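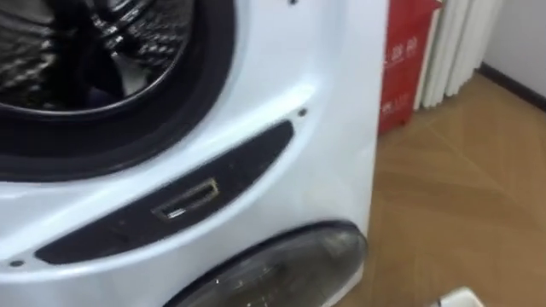
My sister asked whether I was out of a job yet, and when I said no she wanted to know what I do all day now that the machines do it all for me. Fair enough! I've been promising a proper thread about the laundry at work, so get the kettle on.

For anyone new: I do the washing at Vaughan, a guest house with a lot of long-stay flats attached. Sheets, towels, bath mats, whatever people leave balled up under the bed. In winter the owners bought a system called Goller, and it has been running properly for two months.

What it does, in everyday words: it decides the order the washes go in, sets the programme and the soap dose, and tells us on a tablet which load to deal with next. There's also a cart (we call it the cart, it has a grander name in the manual) that drives the full bags along the corridor from the lift by itself.

What it doesn't do: get the last sock out of the drum. Or the flannel that has stuck itself to the side. You still have to put your head down there and look, every single time, and I'd say that is now a bigger part of my day than it used to be.

Before, I lifted every bag myself. 181 bags in my last month without the cart -- I know because we had to write them all on a sheet by the door. My shoulder was a mess by May last year and I was going home and lying on the floor. This year I've had no trouble with it at all. So I'm not going to sit here and tell you robots are terrible.

The thing that got me was the order of the work. I used to do whites first, because I like doing whites first, and have my tea while they were in. Goller wants towels first, then it changes its mind halfway through the morning because somebody in the flats has checked out early. For the first couple of weeks I argued with the tablet out loud.

There is a button for arguing with it, as I found out later. You press "hold" and it lets you swap two loads round. It was on page 6 of the booklet and none of us had been shown. If you're getting one of these at your place, ask about the hold button on day one!!

Someone's asked about jobs. There were four of us on laundry and there are still four, but one has moved over to the flats and does check-ins, which she wanted, and another has dropped to mornings, which she didn't really. Her hours were "reviewed". I'm not putting more than that on here but it wasn't all smiles, and I think people should say so.

The other change is that everything is timed. If a load sits finished for too long the tablet goes orange, and the office can see it go orange. The manager says it isn't used to check up on us. It probably isn't -- but I've caught myself half running down the corridor for a load of bath mats, and I never did that for a person.

We did ask about that. The orange now takes longer to come on, and it doesn't come on at all over lunch. Small thing, massive difference to the mood in there.

They had somebody over from Gurkard, who put the system in, asking what we'd want next. I said something that folds fitted sheets. He laughed and wrote it down, then said there's a place in Zeltidau trying it out and it's very slow. Well, so am I with a king size.

What I'd really like is to be told when a filter wants cleaning BEFORE the water stops draining. You'd think that would be the first thing they'd build. Apparently it's coming in an update. I'll believe it when I see it.

Anyway, tea's gone cold and I've got towels in at home now, with no tablet to tell me off about them. If you work in a laundry with one of these carts, how do you stop it parking across the linen cupboard door?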